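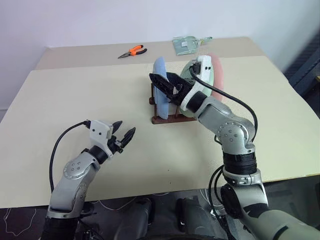
Morenike Idahosa

Wistgate Brings Live Tote Bag and Apron Printing to Weddings, Fairs and Company Parties

Wistgate, the family-run custom gift and print shop, is pleased to announce that its live printing service is now open for bookings. Starting in March, hosts and event planners can have a Wistgate crew come right to their venue, set up a compact printing station, and make personalized tote bags, kitchen aprons and tea towels for guests while the party goes on around them.

The service grew out of something the shop has been doing for years in a smaller way. Customers would come in to order aprons for a family reunion or bags for a bridal shower, and more often than not they would linger at the counter and ask if they could watch the first one being made. Owner Fatima Aliyu always said yes, and over time she noticed that the watching was half the fun – people called their kids over, took pictures, and went home talking about it.

"We have had grandmothers pull up a chair and stay for the whole order," said Aliyu. "I love that. A printed apron is a lovely thing to get in the mail, of course it is, but when you picked the color and the words yourself and then somebody hands it to you still warm from the press, you feel as though you had a part in it. I have wanted to take that out to people's parties for such a long time, and I am so happy we can finally do it."

The new service is called Colto, and it works very simply. Before the event, the host sits down with a Wistgate designer (in person or over the phone, whichever is easier) and settles on up to 9 designs that suit the occasion. These can include a family name, a company logo, a favorite saying, a child's drawing or a picture of a much-loved dog. On the day, guests choose the design they like best from a printed card at the station, add their own name or a short message if they want one, and pick up the finished item later in the party.

Colto was tried out over the past season at a number of gatherings, among them a street fair, a retirement lunch and a very large cousins' reunion. Across those events the crew printed 1,205 items, with tote bags well ahead of everything else and aprons coming in second. The lessons from those outings have gone into the service as it is offered now, including a bigger lettering size for children's names and a drop-off basket for guests who would like to order early and get back to the dance floor.

All bags are heavy natural cotton with long handles, and aprons come in adult and child sizes with an adjustable neck strap. Guests can choose from 26 thread and ink colors. Tea towels are sold in plain white and are a popular choice for weddings, where they are often printed with a family recipe. Everything printed at an event can be washed at home in cool water, inside out, and hung up or tumbled on low.

A standard booking includes 2 crew members, the printing station, the design meeting and all setup and cleanup. The station needs a level floor, a regular wall outlet and enough room for guests to line up comfortably. Outdoor events are welcome as long as there is a tent or a covered porch, and the crew likes to arrive well ahead of the first guests so that everything is up and running when the doors open.

Hosts who would like a matching keepsake can also add Trivel, the shop's line of gift boxes, which come with a ribbon and a small card. Leftover blank items may be returned to Wistgate after the event, and the host pays only for what was printed.

Aliyu says she is looking forward to a busy spring, and she hopes that customers who have known the shop for years will be among the first to call. "So many of them have told us about a birthday or an anniversary coming up," she said. "Please do get in touch, even if you are only at the wondering stage. We are always glad to talk it over."

Event dates are booked in the order requests come in. To ask about a date, see fabric samples or go over design ideas, visit the Wistgate shop during regular business hours or ask for the Colto desk when you call.

Press contact: Morenike Idahosa, Wistgate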